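3.2 Handling the seat and lid units

The seat and lid were treated as one part throughout the study. Participants at the Liststead site worked through 263 trials in which a unit had to be picked up, turned and brought to the bowl, and 139 of these used the Fontes pattern, where both hinges sit in a single flat housing. The remaining trials used the Wotia pattern with two separate hinge posts. All units were supplied by Tultier and were used without their packaging.

We asked participants to choose their own hold. Most took the unit from both sides, a little forward of the housing, and kept it low in front of the body while they checked which way the hinge faced (Figure 4). A smaller group held it by the housing alone. This left one side free but let the lid swing open during the turn, and 40 of the trials held this way had to be started again.

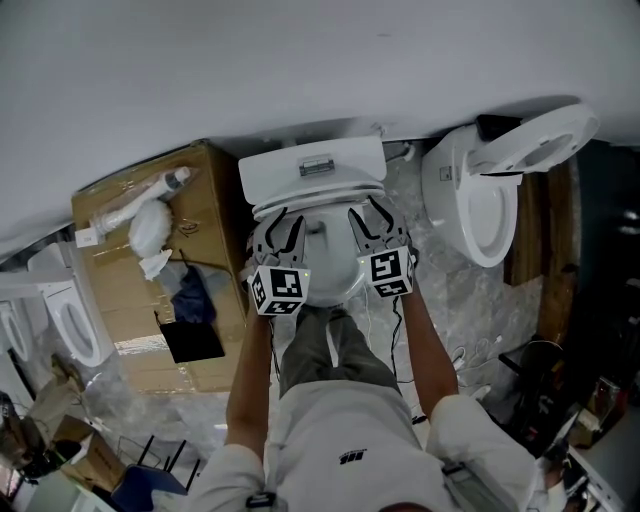 Page last modified: June 15, 2023

Figure 4. A white seat and lid unit held from both sides with hand-held grippers. The flat hinge housing is at the end away from the participant. A complete toilet stands to the right with its lid and seat raised.

The two-sided hold was slower to set up but needed fewer corrections at the bowl. Participants had a limit of 60 seconds for each placement – the clock started when the unit left its resting place – and the two-sided hold stayed inside that limit in nearly every trial. Overruns came mainly from the Wotia units, where the posts had to be lined up one at a time.

Floor space also mattered. Boxes and loose panels were left in the work area, as they would be during a bathroom refit, and participants had to plan their turn with these in mind. The layout was changed in August for the second round of trials, which is covered in Section 3.3.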